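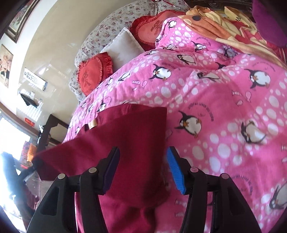
Maroon cloth on the penguin duvet, guest room bed

Forum > Laundry and Linens > Folding a fleece so it stays folded

mapleroot
I have a dark red fleece that lives on the guest bed with a pink penguin duvet cover. Every time I fold it the way I fold a sweatshirt, the sleeves slide out and I end up with a lump. Is there a better way, or should I hang it up and forget about it? The closet in that room is only 20 inches wide and already full of coats.

colette_texier
Don't hang fleece if you can avoid it. Mine got shoulder bumps from the hanger and never lost them. Lay it face down, smooth it out from the collar, then bring one side in to the middle and turn the sleeve back down along the body. Do the other side the same way and fold up from the hem.
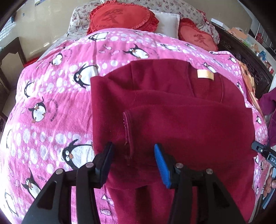
The last fold is where most people go wrong. If you go in half, the thick part ends up all at one end and the stack tips over. I go in thirds, and it sits flat enough to put two more on top. Press the air out with your forearm before the last turn.

dunnock44
I disagree about hanging. A wide padded hanger is fine. I have two Plasenari hangers that have held fleece for 3 winters and there are no bumps. Folding on a bed is a pain anyway because the surface gives. Use a table.

mapleroot
No table in that room, so the bed it is. I tried Colette's way this morning.

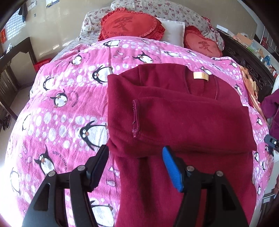

Sleeves are still my main problem. I can get the body into a rough rectangle without much trouble, but fleece grips itself and the second sleeve drags the first one along with it. My attempt has one sleeve lying across the middle with the cuff pointing in, and the bottom part hanging down below the rest. Should the sleeve run down the side instead?

colette_texier
Yes, down the side, with the cuff toward the hem. Across the middle works for a thin shirt, but on fleece it makes a ridge. Tuck the bottom part under last.

stornitz_fan
Rolling is easier. I roll everything that goes on a bed or in a drawer. Start at the collar and keep it tight. It takes me 2 minutes and there are no sleeves to worry about once they're folded in.

dunnock44
Rolling leaves creases across the chest if it sits for a month.

stornitz_fan
Not on fleece. Maybe on cotton.
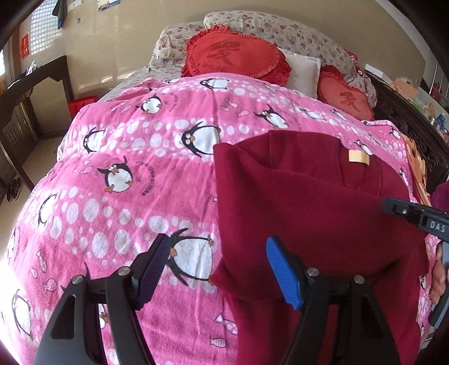

I should add that I loosen the roll a little if it's going to sit through August. Tight is for packing. For a guest bed I leave it soft and put it at the foot, away from the pillows, so whoever is sleeping there can grab it.

mapleroot
Okay, I'll try the sleeves down the side first and the roll second. The duvet cover is due for a wash too - does anyone wash fleece with bedding?

colette_texier
Separately. The fleece will shed on the cover, and a dark red might run the first few times. Cool water, no softener.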